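Perspektive und Raumdarstellung, Skript zur 4. Sitzung

So, ihr Lieben, letzte Woche sind wir beim Fluchtpunkt hängen geblieben, und ich hatte versprochen, dass es diesmal krumm wird. Wird es auch! Wer die Übung mit dem Flur noch nicht abgegeben hat: bitte bis zum 23.10.2018 ins Fach legen, gern auch mit Radierspuren, die stören mich überhaupt nicht.

Kurz zur Wiederholung. In der Zentralperspektive bleibt jede gerade Kante gerade, egal wie weit außen sie liegt. Das klappt prima, solange der Blickwinkel klein ist. Ich nehme beim Zeichnen gern 58 Grad, das ist Geschmackssache (Torbjørn Ljungberg, bei dem ich das gelernt habe, blieb immer deutlich darunter). Geht man viel weiter, ziehen sich die Dinge am Rand fürchterlich in die Breite, und eine Kugel wird zum Ei.

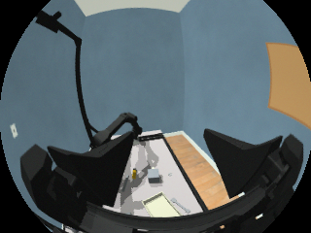 Die krummlinige Perspektive löst das anders. Man projiziert den Raum erst auf eine Kugel und dann aufs Papier. Geraden durch die Bildmitte bleiben gerade, alle anderen biegen sich, und zwar umso stärker, je weiter außen sie liegen. Am Anfang fühlt sich das beim Zeichnen falsch an, da müsst ihr durch.

Zum Üben: Zeichnet euer Zimmer zuerst normal, dann noch einmal in einen Kreis. Zwei Blätter, weicher Bleistift, kein Lineal! Fangt mit den Raumecken an, die Möbel kommen später.

Xolani Visser bringt nächstes Mal seine Skizzen aus Skaltlow mit, da reden wir dann auch über Decken und Gewölbe. Zirkel nicht vergessen.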